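Learning to sleep in the afternoon

In September I changed to night shift at the bakery, and for the first 11 days I slept very badly. I came home at seven in the morning, ate toast, lay down and listened to the whole street wake up.

My neighbour Sinéad Conneely worked nights for 13 years as a nurse. She told me to stop trying in the morning. Stay up, she said, do your washing, go to bed at one. I did not believe her, but I tried it.

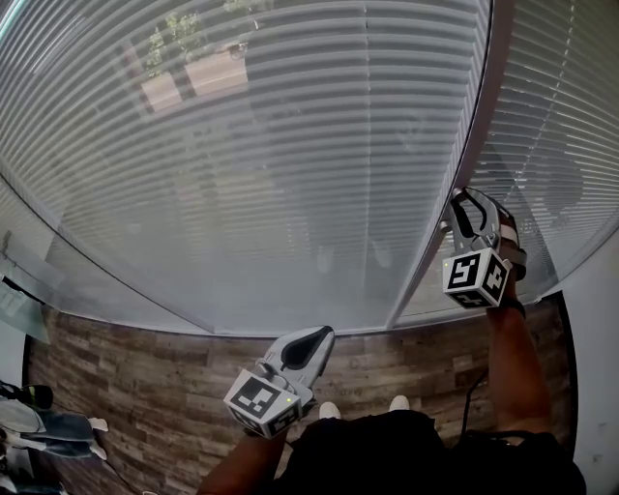
Photo: Naveed Afridi

Light is only half of the problem. White blinds make a room softer but they do not make it dark, so I bought a sleep mask for 13 dollars. The other half is the phone. My mother calls at three o'clock, when she has finished her lunch, and I did not have the heart to tell her - now I have told her, and she calls at eight.

I also drink no coffee after the second break. This was the hardest part. Yesterday I slept until the alarm, and I had to think which meal I should cook. It was soup in the end.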